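Home | About | Archive | Gaming Notes | Contact

Print this page | E-mail this page

Closis Opens Its Plorton Support Office, and Some Remarks on What It Means

Closis, the sports wagering operator, has confirmed that its customer support office in Plorton will begin taking calls in February. The company has leased the second floor of a former department store on the east side of town and expects to employ 149 people there by the end of its first year. The first 30 have completed training.

This blog has followed the regulated wagering business for several years, and readers will know that I am cautious about announcements of this sort. Operators tend to speak at length about jobs and very little about the work itself. The Closis statement is better than most in that respect. It sets out three shifts, a paid meal break, and a separate desk for customers who ask to limit or close their accounts. That last item deserves attention. At many operators such requests are passed through the general queue, where a customer may wait behind people asking about a delayed withdrawal.

The account limits desk will be open until midnight on most days and until 2 a.m. on Sunday. In my view those hours should be extended. Requests to close an account are often made late at night, and a recorded message is a poor substitute for a trained employee. 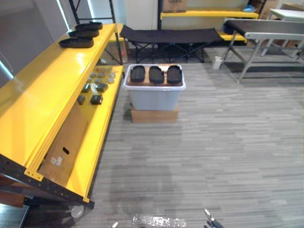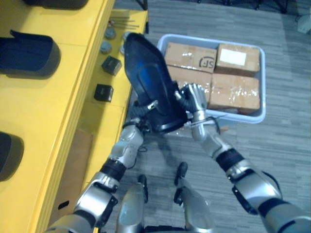

Black molded pieces, on the yellow shelving and in hand.

The second matter is the Xia platform, which Closis licenses for its mobile product. Under the present terms a new customer may deposit up to $1000 in the first week, and the operator reviews any account that passes $750 in net losses during that period. The review is carried out after the fact. I have argued before that it should take place when the threshold is reached, with further deposits held until it is finished. Closis has indicated that the Plorton office will be able to do this, although the statement gives no starting date.

Plusau, the only other operator with an office in the county, has made no comment. Its own support staff remain out of state - a point raised more than once at last year's public hearing - and it is under no obligation to move them. It would be reasonable, however, for the county to ask both companies to report their response times on the same form. At present each publishes its own figures, measured in its own way, and a fair comparison cannot be made.

I intend to request the training outline for the limits desk and will post it if permission is given. Corrections to the figures in this entry may be sent through the contact page.

Comments (3)

parlay_skeptic wrote:
I closed an account with Plusau last fall and it took four calls. A separate desk would have helped.

Eastsider wrote:
Is there any word on parking? That lot is already full by 9 a.m.

retired dealer wrote:
Agree on the Sunday hours. The calls we dreaded came in after the late games.

Print this page | E-mail this page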